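Get Involved > Visiting Animals > Call for Participants

Ernatero Visiting Animals: we are looking for handlers and their dogs, cats and rabbits

Ernatero brings calm animals to people who live in care homes or who stay a long time in a hospital. We work in Skernley and in the villages near Eltness. For our next season, which begins in January, we are looking for up to 20 new pairs. One pair is one adult handler and one animal.

Who can apply

You must be at least 20 years old and you must have lived with your animal for one year or longer. The animal must be at least 2 years old. The breed is not important for us. Large dogs are very welcome, and also old dogs, if they still enjoy to meet strangers. Cats and rabbits must accept a harness and a travel basket.

Your animal should stay quiet when a person touches its ears, drops a walking stick or speaks loudly. It must be healthy and vaccinated, and it cannot be fed with raw meat during the season. Please do not apply with an animal that has ever bitten a person, even if it happened long ago.

What we ask from you

Each pair makes two visits in a month, always to the same house, so that the residents can learn to know you. One visit takes less than an hour. Before the first visit there is a training course of four evenings at the Ayaaba Center in Skernley. The first evening is for handlers only, so please leave your animal at home on that day. After the course comes a short test, and a pair which does not pass may try again later in the season.

What you receive

The course, the insurance for visits and the vest for your animal are free. We pay your bus ticket or your fuel. There is no salary for this work. Pairs who complete the season can stay with us until the end of 2026 without a new test, but we ask for a letter from the veterinarian every year.
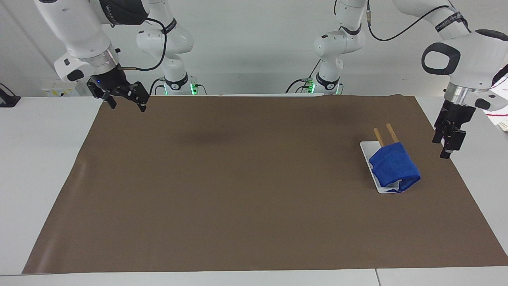

How to apply

Write a letter or an e-mail of one page to Fuseini Quartey, Visits Coordinator, Ernatero, Skernley. Tell us the name and age of your animal, how it behaves with children and other animals, and on which days you are free. Add a copy of the vaccination card. Photos are nice to have but not necessary.

We read the applications in the order in which they arrive, and we answer to all of them. If we think that you could be a good pair, we will invite you both for a first meeting of half an hour. Please bring a leash or basket, water, and a blanket which your animal knows.

Published 6 July 2023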